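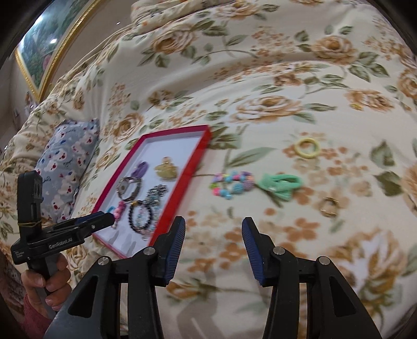
Home-built sorting arm gets its first outing at Morkgate

December 2022

If you've been by the Morkgate workshop in the evenings lately, you've probably heard a small motor whining away in the back corner, followed by somebody groaning. That's us! Chinyere Igwe and I have been building a little tabletop arm we call Latico, and last week it finally did its job in front of other people, so I figured it was time to write it up for the news page.

The job is simple to say and a pain to do. You give Latico a mess of small stuff, the kind that piles up on a dresser (bracelets, hair ties, claw clips, rings), and it picks the pieces up one by one and drops them in a box lid. Chinyere came up with it after spending a whole evening untangling her daughter's bead bracelets. I said it sounded easy. I have been hearing about that ever since.

Why jewelry and hair things? Well, they're cheap, everybody has a drawer full, and they're awful to grab. A scrunchie squishes, so almost any grip will do, but a thin metal ring wants to shoot out sideways. Beaded bracelets are the worst of the bunch. You pick one up by a bead and the rest of the loop swings around and hooks whatever is lying next to it. We had one run where Latico lifted a bracelet very gracefully and took two hair ties along for the ride.

Most of the practice happens at home, on a bed, with the grippers held in the hand. You do the picking yourself, over and over, and the recordings are what Latico learns from. A bed is a lot harder than a workbench! The cloth gives when you press on it, it bunches up, and a big flower print gives the software plenty to get confused about. A yellow hair tie on top of a yellow flower was just about invisible to our first version. It went for the flower instead, very confidently, every single time.

We're up to 1254 recorded picks now, and I did a good chunk of those myself (my thumb would like a word). The plan is to reach 3398 before we train the next version. That number came off Chinyere's spreadsheet and I've stopped arguing with it.

The arm itself is a mix of things. The base is a turntable from a kitchen shelf, bolted to a slab of scrap countertop. The joints are hobby servos, and the brackets came off the workshop printer, which means they came off the printer again after the first set cracked. We've spent $241 on parts so far, counting the servo I fried by plugging it in backward. Please label your connectors, folks.

For the outing we set up by the front door during open evening and let people bring whatever was in their pockets and bags. Latico did fine with the hair ties and did really well with a big plastic claw clip, which got a round of applause. It missed a thin chain altogether, then nudged it off the table. Réjean Marchand, who runs the Nutuneo repair night across the hall, emptied out his key ring for us and got nearly all of it back in the lid. He wants us to try screws next. Réjean, we will get to screws, but give us a minute!

A few people asked whether it can sort by color or put matching things together. Not yet. Right now it puts everything in the one lid and is very pleased with itself. Chinyere has started on a version that keeps hair stuff and bracelets apart, and she's testing it with two lids side by side. It gets muddled over beaded hair ties, and I can't blame it, I do too.

We're taking it to the Mercado makers' table in January, and we'd love to have more odds and ends to practice on. If you've got broken bracelets, stretched-out scrunchies or single earrings you were going to toss, there's a shoebox with our names on it next to the sign-in sheet. No pins or brooches please, we've had enough pokes already.

And if you want to try recording some picks yourself, come find either of us at the back bench. It takes five minutes to learn, and Chinyere will bring snacks if enough people sign up.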